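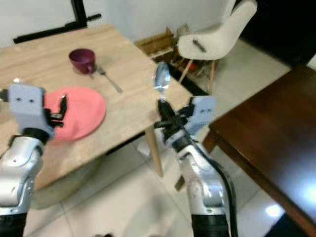 昨天去了Tenach的开放日,回来路上就想写,结果在地铁上睡着了。今天补上,想到哪写到哪,可能会很长,不感兴趣的朋友先划走哈

先说怎么去。地址写的是园区B座,但B座有两个门!导航给我带到货梯那边,我跟一个送水的大哥一起上的楼。后来才看到群里早就有人发了正门的照片,怪我自己不看消息

一共26个人报名,签到的时候发胸牌,我的名字打错了一个字,懒得换,就这么戴了一下午

开场是Sotiris Psarras讲的,他管双臂这条线。讲得挺实在,PPT没几页,上来就说今天不放宣传片,大家直接看机器干活,干砸了也照看。我当时就觉得这趟来对了

现场的题目特别家常:摆餐具。一张浅色木桌,粉色的圆盘子,深酒红色的杯子,一把叉子,一把勺子。就这些。两条机械臂负责把它们摆成能坐下来吃饭的样子

我旁边一个小伙子小声说"就这?"。哥们你先别急,你回家拿两把夹子试试从光溜溜的桌面上抄一把叉子起来,试完再来说"就这"

我自己最喜欢的是勺子那一段。右边的夹爪捏着勺柄,勺头朝上,直直地立在桌角上方,勺面亮亮的反着光。左边那只夹爪就悬在盘子边上,什么也没拿。我拍了一张,翻来覆去看了好多遍,莫名觉得很有仪式感

叉子那会儿还斜躺在杯子旁边,叉齿冲着杯把那头。讲真我家吃完饭桌上也长这样

夹爪的外壳是浅浅的灰蓝色,手指是黑的,前臂是银色金属。右边那条前臂看得出有磨痕,我反而挺喜欢,一看就是天天在用的家伙,不是摆在玻璃柜里的那种

场地也很随意,白墙,大块的浅色地砖,后面一把白椅子,旁边堆着纸箱。比我想象中的"实验室"亲切多了,有点像刚搬完家还没收拾的客厅

然后说说提问环节,这个信息量最大,我记了满满一页(字很丑,有几处自己都认不出来了)

第一个问题是Kevin Ñahui问的。他是做餐饮设备的,专门从外地赶过来,问得特别细:盘子换成深口的碗怎么办?杯子里有水怎么办?桌子晃怎么办?

Sotiris的回答我尽量还原一下:碗他们练过,水还没敢在开放日上试,桌子晃的情况要看晃多少,轻微的能接受,有人靠上来推一把就得停下重来。他说这话的时候还真往桌子那边看了一眼,大家都把手缩回去了哈哈哈

有人问为什么勺子要竖着拿,不平着拿。他说拿法是从示范里学来的,谁教的就像谁。教的人当中有左撇子,早期有一版老爱把叉子摆到奇怪的一边,排查了好久才想到这上面来

这个故事我能笑一年

还有人问多久能学会一个新动作。他的说法是看东西,杯子有把手,好下手;最烦的是薄的、扁的、贴着桌面的,比如盘子和叉子。圆盘子夹哪里、从哪边进去,差一点点就滑了

我问的问题比较外行:为什么要两条胳膊,一条不够吗?他说一条当然也能摆,但家里的活儿很多都是一手扶一手弄,拧瓶盖、叠毛巾、套垃圾袋。桌上这几样只是起步的练习题

我又追问了一句,那什么时候能洗碗。全场都笑了。他说这个问题每一场都有人问,今年先把摆的做稳。行吧,我继续自己洗

中间休息有咖啡和小饼干。饼干是咸的那种,我吃了8块,别告诉别人(已经告诉所有人了)

休息的时候跟两个做物流的姐姐聊了会儿,她们那边在看Zurport的分拣方案,今天纯粹是来对比一下思路。她们的感受是仓库里的箱子规规矩矩的,反而好办,家里这些滑溜溜圆乎乎的小东西才难搞。我之前一直以为是反过来的

她们还推荐我去看Narnier下个月的活动,说那边可以自己上手操作。有一起去的吗?评论区喊我!

下半场就是上手体验,分2组轮着来,我在后面那组,等的时候站得腿都酸了。体验的内容是戴着手套遥控,把勺子从桌上拿起来

我以为很简单。真的,我以为很简单

第一次我把勺子推出去老远。第二次夹到了勺头,它在里面转了半圈,掉回桌上,咣当一声特别响,全屋的人都回头看我。带我的工作人员很淡定,说手放慢一点,先到旁边,再合上

第三次终于拿起来了!举着不敢动,举了好久,工作人员在旁边说可以放下了,可以放下了

最大的体会是没有手感这件事太难受了。平时拿勺子根本不看,手指头自己就知道碰到了没有。遥控的时候只能靠眼睛猜,看着像夹住了,一抬手是空的。试过一次以后再看那两条胳膊干活,心态完全不一样

Kevin也上去试了,人家一把就成,毕竟天天跟设备打交道。他下来还安慰我说他练过挖掘机游戏机,夹娃娃也厉害。我:……好的

说两句不足吧,免得像打广告(我自己买的地铁票!)。一是站的地方太挤,后排基本只能看见前排的后脑勺,我是靠脸皮厚蹭到前面去的。二是开讲的时候麦克风老有杂音,有几段没听清。三是没有英文和中文对照的资料,Sotiris讲英文,翻译小姐姐辛苦了一下午,有些词现场现商量怎么翻

带小孩的朋友注意,现场不禁止带娃,但桌边拉了线,小朋友容易着急想往里钻。有个小男孩全程在问他爸机器人吃不吃饭,他爸说不吃,他说那为什么要摆盘子。好问题,他爸没答上来

有人私信问我这趟值不值得去。如果你想看翻跟头跳舞那种,可能会失望,全程最激烈的场面就是我掉勺子。如果你喜欢看东西是怎么一点一点做出来的,那可以蹲蹲下一场

下一场的时间他们还没定,报名还是走原来那个表单,链接我放评论第一条了。对了,记得走正门,正门在便利店那一侧,别跟我似的去坐货梯

补充一下,评论里好几个人问我包里露出来的那本册子是哪家的,是Wyss的,上个月别的活动上拿的,一直没从包里掏出来,跟昨天没关系

再补一条:今晚吃饭的时候我试着只用两根手指夹勺子,把勺头朝上立着端到桌角。汤洒了。我妈问我是不是有毛病

就先写到这,手套体验的视频是别人帮我录的,等她发给我我再贴上来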